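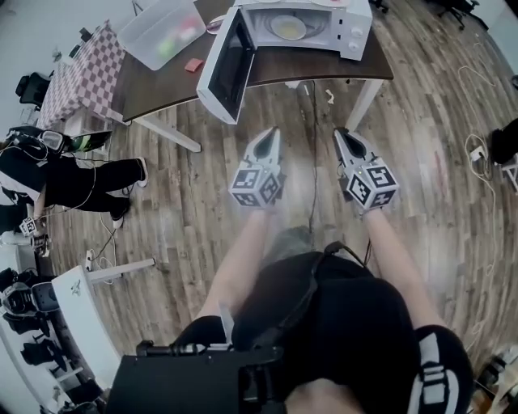
I've been on a small-kitchen kick since November, when we moved into the Ollska apartment and I lost two thirds of my counter. So, microwave tips today! Some are mine, some I stole from my neighbor Kanako Hattori (hi Kanako, I still have your casserole lid).

Steam it first, wipe it second. A cup of water, a good splash of white vinegar, three minutes on high, then leave the door shut for five more. I used to go at the walls with a scrubby sponge and all I got was a sore wrist and a scratched ceiling. Let the cup sit before you grab it, and put a wooden spoon in it before you heat it so it doesn't boil up on you.

Cover everything. Yes, even the thing you're only warming for 20 seconds. An upside-down plate works fine and so does a damp paper towel. Butter is the worst offender at my house, followed by oatmeal, which my kids insist on making themselves (on 700 watts it needs longer than the packet says, and a much bigger bowl).

Eggs dry onto a plate like glue. Soak those in cold water, not hot, and they'll wipe right off in ten minutes. Same for cheese sauce if you catch it early.
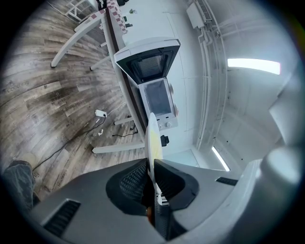
Yellow smears like this one get a cold soak first.

If you've got turmeric or curry stains on white dishes, make a paste of baking soda and water, spread it on thick, go have your coffee, then rinse. I had one plate that took three rounds, but it came back!

Now for smells. Burnt popcorn is the big one. I leave a saucer of baking soda in there overnight with the door closed, and in the morning I take it out and prop the door open while I make breakfast. Sliced lemon is nice too but it doesn't last.

Don't forget the roller ring under the turntable. Mine squeaked for weeks and all it needed was a bath in dish soap. And wipe the door seal while you're there, crumbs love it.

Next up is the toaster oven, and I'm scared of what's in that tray. If you have a trick for baked-on cheese, please leave it in the comments.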